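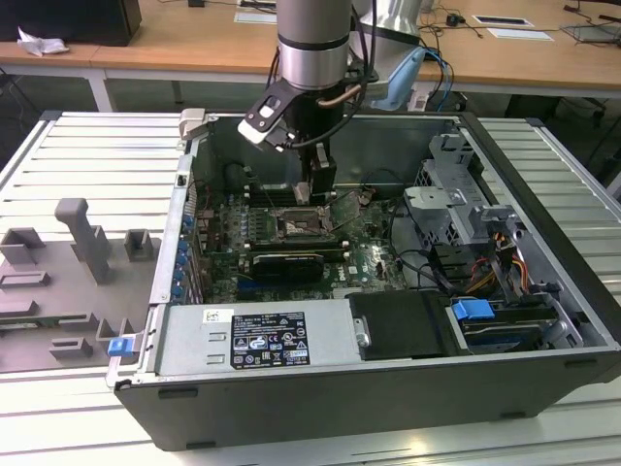 首页 关于我们 维修与翻新 旧机回收 课程 联系

分类：关于我们 / 台式机那些事

大家好，我是Asabe Danladi，Cidano是我开的，准确地说是我和Percy Arango两个人开起来的，不过他不爱写东西（他说写邮件已经是极限了），所以这一页从头到尾都归我啰嗦。

先讲我们干什么。我们收旧台式机，拆开，清干净，该换的换，再装回去，卖给不想花大价钱买新机器的人，或者整批交给学校和小办公室用。笔记本也有人拿来问，手机也有人拿来问，前阵子还有人抱了一台面包机进门。台式机，我们只做台式机！打印机请不要带来，我求你们了。

为什么偏偏是台式机呢？因为我喜欢它们能打开。小时候我舅舅家有一台米黄色的大机箱，侧板拧掉两颗螺丝就能滑下来，我趴在地毯上往里看，觉得像在看一座很小的城市，有楼有路有广场，虽然哪栋楼是干嘛的我一概不知。后来我学的是会计，干了好几年会计，桌子底下永远有一台开着膛的电脑，同事老是踢到。再后来公司搬家，准备把一整屋的旧机器当废品处理掉，我问能不能给我，他们说你自己想办法运走就行。我打电话给Percy，他有车。事情就这么开始了，说起来没有什么商业计划，银行那边第一次听我讲的时候表情也不太好看。

我们的第一个地方在Londoño街，是个半地下的小间，冬天冷得手指头发木，拧主板螺丝简直是受罪。现在的工作间在Natholm老市场后面那栋楼，门牌109号，绿门，门铃按一下要等一会儿，我们多半正蹲在桌子后面找掉了的螺丝。二月份刚搬进来的时候墙还没刷，Flor Mamani一边刷墙一边接客户电话，那几天出去的机器里有一台机脚上沾了白漆，客户很大方，说留着当纪念。

再讲讲一台机器到我们这儿以后都经历些什么，常有人问，我就按顺序写写。

先登记。Yamila Rivadeneira管这一块，她给每台机器编号，写清楚谁送来的、硬盘要不要还、里面有没有多出来的东西。多出来的东西真的什么都有，有回形针，有乐高小人，有一张折成四折的超市小票。编号是一直往下排的，写这一页的今天，2026年8月11日，排到第2665台。Yamila说要给第3000台买蛋糕，我已经在看蛋糕店了。

然后是拆侧板，把机箱放平，开口朝上。这一步我特别要讲，因为很多人在家自己弄的时候喜欢让机箱立着干活，显卡拔到一半整张往下坠，插槽就遭殃了。放平了就舒服得多，主板在底下摊开，内存、扩展卡、电源，想碰哪儿就碰哪儿，螺丝掉了也就掉在板子上，用磁头起子吸出来就是（吸的时候慢一点，别在板子上乱划）。开箱之前先拔电源线，按几下开机键把剩下的电放掉，手摸一下金属机箱再往里伸。我知道这话你们听过一百遍，我还是要讲。

灰尘是下一关。养猫人家的机器我们一打开就认得出来，抽烟人家的也认得出来，后者比较难弄，灰是黏的，光吹吹不掉，得用小刷子一点一点来。风扇要用手指按住再吹，不然它会跟着疯转，轴承受不了。散热器拆下来，旧硅脂擦干净，处理器看一眼针脚或者触点，有没有歪的，有没有谁以前修过又没修好的痕迹。内存金手指用橡皮轻轻擦，这个土办法我用到现在，Percy总说我该换成正经的清洁剂，可是橡皮就在手边嘛。

电源我们不拆。再说一遍，电源我们不拆！看标签上的功率和各路输出，上测试器量，量出来不对就整个换掉，里头的电容就算断了电也可能还带着电，谁在我们工作间里撬电源外壳，谁那个星期负责倒所有的垃圾。线材倒是要花时间理一理，橙的黄的红的一大把，原厂常常随手一塞，盖板一合就看不见了。Flor理线是一绝，她能把一团乱麻似的线顺着硬盘架边上走得服服帖帖，我在旁边看着都觉得心里舒坦。

硬盘单独走一条路。客户要拿回去的，拆下来装进防静电袋，贴上编号；不要的，先擦除，擦不了的就物理销毁，销毁的时候欢迎你站旁边看，我们有备用护目镜。很多品牌机的硬盘架是免工具的，捏一下卡扣，或者扳一下那个彩色的小把手就能抽出来，我个人极喜欢这种设计，蓝色的、绿色的，看到颜色就知道手该往哪儿放。扩展槽的卡扣也是一样的道理。当年设计这些机箱的人肯定自己也修过电脑，我总想找个机会请他们喝杯咖啡。当然也有讨厌的，有一种前面板要从里侧同时按住好几个塑料扣，按断过的人请举手（我举了）。

装回去以后要跑一整夜的测试，第二天早上Vlasta Šimko来看结果。Vlasta原来在中学教物理，退休以后说在家闲得慌，来我们这儿“帮几天忙”，一帮就没走。她看测试记录跟批卷子一样，用红笔，写评语。有一台机器连续几次过不了内存测试，她在单子上写了“态度不错，基础太差”，那张单子现在还贴在水壶上面的墙上。

对了，我们还有一门小课，名字叫Plidwood，你不用问我这个词是什么意思，是Percy打字打错的，海报已经印了。课一共上2个晚上，第一晚拆，第二晚装。来上课的人什么样的都有，有想给孩子攒台电脑写作业的爸爸，有在家办公嫌机器吵的翻译，还有一位老太太，她只是想知道自己每天放咖啡杯的那个箱子里面到底是什么（请不要在机箱上放咖啡杯）。每次上课我最喜欢的就是侧板拿下来的那一下，大家都会不自觉地往前凑，然后总有一个人小声说，哦，就这些啊。对呀，就这些！主板、处理器、内存、硬盘、电源，加上一堆线和螺丝，没有哪一样是你学不会认的。

课上用的都是我们自己的练习机，拆坏了不用赔，这个请放心。到现在为止被弄坏最多的是机箱前面的小塑料挡板，其次是我的起子。来之前不用准备什么，长头发扎起来，袖子别太宽，戒指手链摘掉放口袋里。茶和饼干我们有，吃的喝的都留在门边那张桌子上，别带到工作台这边来。

价格的事情也讲两句。翻新好的机器每台都附一张手写的单子，换过什么、没换什么、哪里有划痕，都写上。保修一年，坏了搬回来，搬不动的打电话，Percy有车（还是那辆车）。有人嫌我们的机器样子旧，我没法反驳，它们就是旧，壳子上偶尔还有前任主人撕不干净的标签胶。可是写写文档、上上网、开个视频会、记个账，完全够用，我自己写这一页用的就是第2台，编号就是2，那批办公室旧机器里出来的，换过一次硬盘、一次风扇，键盘是后来配的，空格键有点吵。

想送旧机器过来的，先打个电话，问问我们当天有没有地方放，架子满起来的时候连走路都要侧着身子。机器不用擦，灰我们来弄。里面的照片和文件请先自己备份一份，Yamila每个星期都要为这件事打好几通伤心的电话。显示器目前收不了，鼠标键盘可以，线也可以，特别是老式的那种电源线，我们永远不够用，不知道都跑到哪里去了。

想来帮忙的也欢迎写信，不要求会修，会扫地会贴标签就很好，Flor刚来的时候连硅脂和牙膏都分不清，她自己允许我写出来的。

好了，水开了，Vlasta在叫我去看她的红笔批语，看样子昨晚又有一台没及格。

标签：旧电脑翻新，台式机，Natholm本地小店，动手课

分享 109　评论 2

上一页 返回顶部 联系我们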